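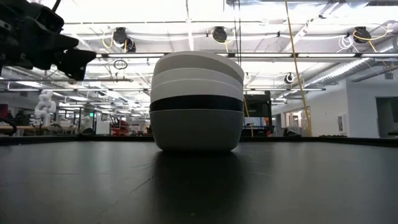 Bowls stacked, arm waiting. Service morning at the Meesuk cell.

**1/** OK, a thread on looking after a two-arm table, as I've been living with this one since May and people keep asking me what "maintenance" means when the job is dishes. Mostly it's fingers and cables!

**2/** We run the Meesuk cell at Stastthorpe on a simple counter. Every 1,000 picks it gets a service. I let it slide to 1,042 this time (sorry, Meesuk) and the right gripper had started closing a hair late.

**3/** First job is always the fingers. Power off, wipe the faces, check the screws, close them by hand and look for a gap at the tips. If one side touches before the other, I re-zero that gripper before I do anything else. Please don't fix it in software. I did that once and chased my own offset for a whole afternoon.

**4/** Next, cables. I swing each arm through its full reach, slowly, and watch the loops. You want enough slack at the elbow that nothing pulls and not so much that it drags across the plates. Then a slow run with both arms going, one hand near the stop button.

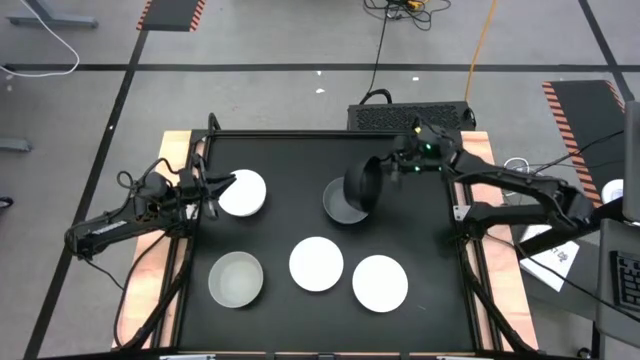 Goltus replied that they'd do the cables first, every time, because a tight loop will pull a freshly zeroed gripper off again. Fair point, and I'm probably switching my order!

**5/** After that comes the bowl test. Bowls are way meaner than plates – a curved rim will slide right out of a finger that's a little off. I give each arm the same set and log every slip. Last service I logged 126 grabs and had 2 slips, both on the right.

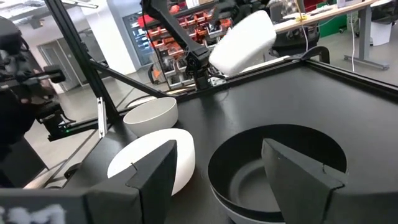 When an arm does slip, I drop the speed before I touch the grip force. More squeeze just tips the bowl, and then you're tuning two problems at once.

**6/** Still on the list: new finger pads from Zaltton (ordered, no ship date, grr) and fresh labels for the right arm's cables. I'll post the pad numbers when they're on.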